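# Manninen (director's cut) – which transfer is correct?

**s_lappalainen**
The new disc of *Manninen* runs 10 minutes longer than the theatrical version, and the color timing is different all the way through. The harbor chase in Flalville used to be steel blue. Now it leans green.

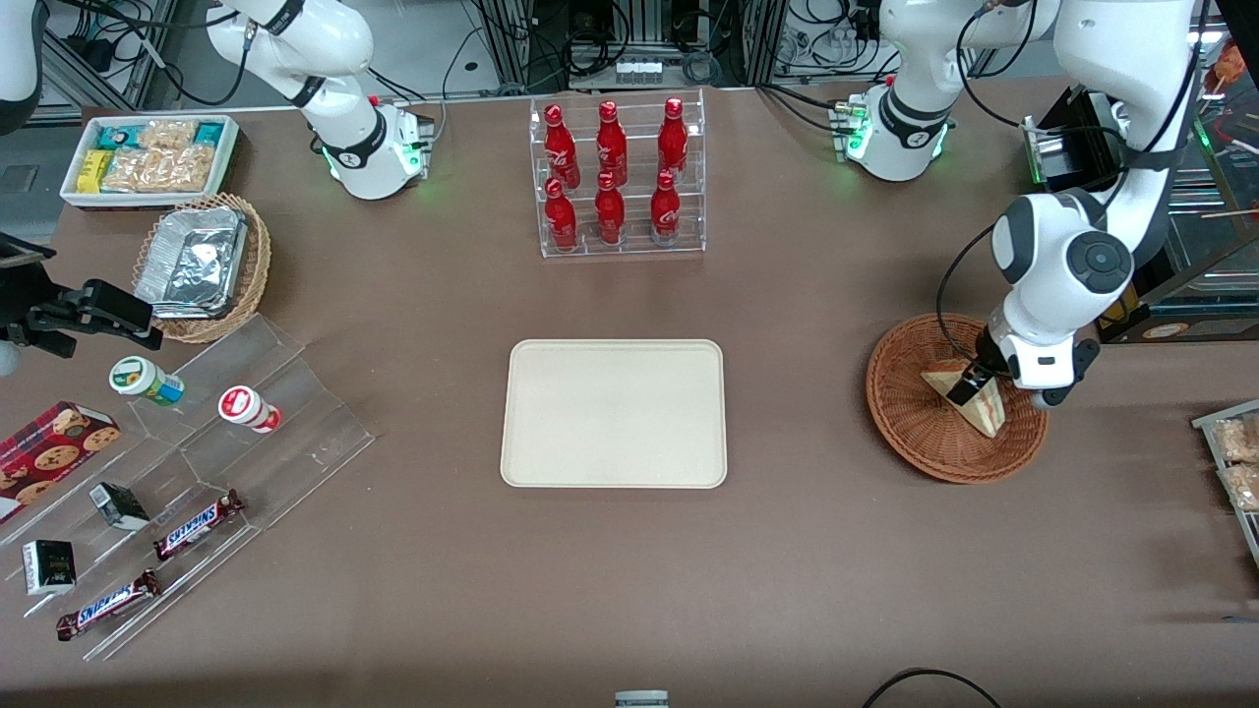

I compared the first two reels against my old copy. Black levels are raised in both, but only the new one loses shadow detail in the tunnel. Is the green intentional?

**reelchange458**
Intentional. Emen scanned the camera negative and graded it with the cinematographer present. The blue came from the home video master, which was timed for tube displays.

**Mpho Magagula**
I don't buy that. I saw a print at the Uretti in September and the chase was neutral, maybe slightly cool. Certainly no green in the skin tones.

**reelchange458**
> I saw a print

Which print? Release prints varied by lab. Projector lamp color also shifts the result, so one screening is weak evidence.

**Mpho Magagula**
Original release print, some fading, xenon lamp. Faded stock of that type goes pink, so it doesn't explain a missing green cast. A supervised grade can still be a revision – cinematographers change their minds after 20 years.

**s_lappalainen**
Checked again with the display in its calibrated mode. The cast is weaker but still there, mostly in the midtones. The added footage has it too, so it was applied to the whole film.

**reelchange458**
Fine, revision is possible. I still prefer it to the blue.

**Mpho Magagula**
Preference is a separate question. Does the theatrical cut on disc 2 use the same grade?

**s_lappalainen**
Yes, same grade, seamless audio, original mono track included. I'm keeping the old disc for the chase.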